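Séquence 104

1. Consigne

Le protocole de Collness tenait en deux pages. La première définissait la tâche : remettre en ordre un rayon d'articles d'hygiène, à deux mains, sans parler. La seconde énumérait les motifs de rejet : mains hors champ pendant plus de 5 secondes, objet tombé, geste interrompu, visage visible.

Madhu Upadhyay avait appris la seconde page par cœur. Elle relisait la première avant chaque prise, par habitude, debout devant le rayonnage gris, la caméra déjà serrée sur le front.

Le magasin Vishwakarma leur laissait l'allée jusqu'à l'ouverture. Manju Gautam préparait l'étagère : il déplaçait quelques paquets, en posait d'autres de travers, puis notait l'état initial dans le registre. Il appelait cela la mise en désordre. Il y consacrait plus de soin que la plupart des opérateurs n'en mettaient à ranger.

- Séquence 104, dit-il. Lingettes. Tu démarres quand tu veux.

2. Exécution

Elle commença par les Origami. Les kara roses, à droite, viendraient ensuite. Le modèle entraîné à Bilten confondait encore pousser et saisir dès que l'emballage était souple : le film se déformait sous les doigts, le contour changeait, l'estimation de pose dérivait. Il fallait donc des contacts francs, maintenus, lisibles. Elle posa les deux mains à plat sur le paquet vert, près du bord, et appuya.

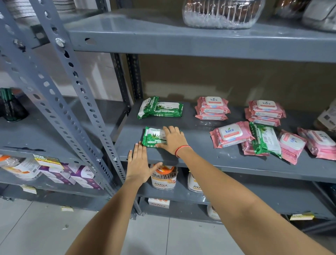 3. Annotation

L'après-midi, Manju découpait les prises dans Tandell, le logiciel d'étiquetage. Chaque segment recevait un verbe, un objet et une main. Le vocabulaire comptait 19 verbes. Madhu s'assit à côté de lui pour la relecture croisée.

- Ici, tu pousses ou tu alignes ? demanda-t-il.

Elle regarda ses propres mains à l'écran, le fil rouge au poignet droit, les doigts écartés de la gauche.

- Je tiens.

- « Tenir » suppose une préhension. Tu as la paume à plat.

- Alors « appuyer ».

- « Appuyer » est réservé aux boutons.

Il fit défiler la liste jusqu'en bas, puis remonta. Dans le guide, la version du 29 août 2020 prévoyait un verbe « stabiliser », supprimé en février faute d'occurrences. Manju ouvrit une demande de modification. Dans le champ Justification, il écrivit : contact bimanuel, objet déformable, déplacement non déterminable sur l'image seule.

- Et l'intention ? dit Madhu.

- Il n'y a pas de champ pour l'intention.

Elle essaya de se rappeler ce qu'elle avait voulu faire à cet instant précis. Redresser le paquet, sans doute, ou seulement vérifier qu'il était bien là. Elle ne retrouva que la consigne.

Manju marqua le segment comme ambigu et passa au suivant.

4. Retour

La réponse de Bilten arriva avant la fin de la journée. Demande acceptée, verbe rétabli, deux prises supplémentaires souhaitées sur le même rayon. Madhu remit la caméra à charger. Manju tourna une page du registre et inscrivit le numéro suivant.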